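Leave the board bare

Every spring somebody at our shared shed wants to coat the work surface. Varnish, oil, a sheet of vinyl, last year it was some two-part stuff Lauri Huttunen had left over from his boat. And every spring I vote no.
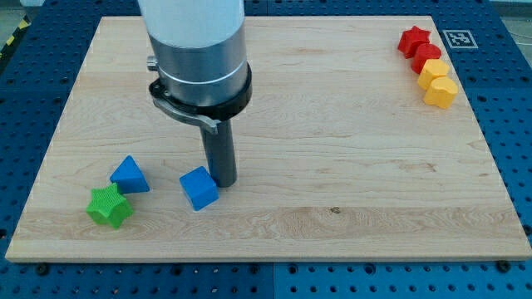
A plain pale board tells you things. Drop a black screw on it and you find the screw. Try that on a blue table full of holes – gone, down the hole or looking exactly like one. I lost 15 minutes in January to a washer, on my knees with a torch.

Pegboard is great for holding stuff down, no argument. Terrible to work on. Pencil won't take, small parts wander off, and you can't rest your wrist anywhere without coming away with a pattern on it. So, wood on top. Squared corners, a bit of grain, a knot if you get one. Who cares about a knot.

Tyyne Saarinen says bare wood stains, and she's right, it does. Let it. Sand it back when the colour bothers you, thats an arvo's work with a decent block and 2 sheets of paper. Try sanding vinyl.

Gloss also throws the overhead lights straight back in your eyes, wich the boat-varnish crowd never mention. Vote's on again soon. Mine's still no.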